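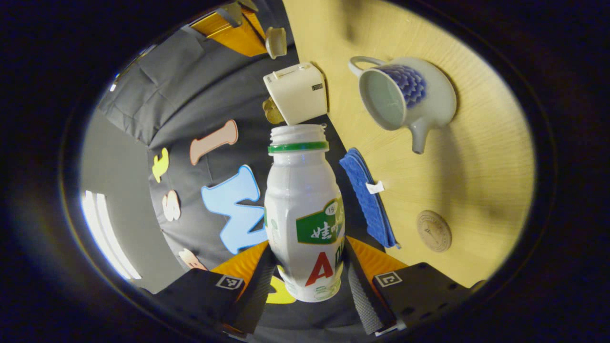
Seit April sammelt Hellwig Greifdaten ohne Roboter. Ilse Hagedorn leitet die Erfassung und hat dafür 2 Handgreifer im Einsatz, deren Finger mit quadratischen Markern versehen sind. Aus deren Lage im Bild berechnet die Software Trandik die Öffnungsweite. »Einen Encoder haben wir am Handgerät nicht«, sagt Hagedorn. »Wenn ein Marker verdeckt ist, fehlt uns der Wert, und die Episode wird markiert.«

Im Datensatz liegen bislang 511 Episoden, 166 davon sind verworfen. Häufigster Grund sei ein zu schnelles Anfahren. »Der Arm muss die Bahn später nachfahren können. Das vergisst man mit dem Gerät in der Hand leicht.«

Flaschen gelten im Projekt als eigene Klasse. Offene und verschlossene werden getrennt geführt — die Greifhöhe wird bei beiden am Hals protokolliert. Die Umgebung bleibt absichtlich unaufgeräumt, mit Tüchern, Geschirr und Schaumstoffbuchstaben. »Auf leerem Tisch lernt das Modell den Tisch mit«, so Hagedorn.

Das erste Training ist ab 400 gültigen Episoden vorgesehen. Die Prüfung der Bahnen übernimmt Stanex.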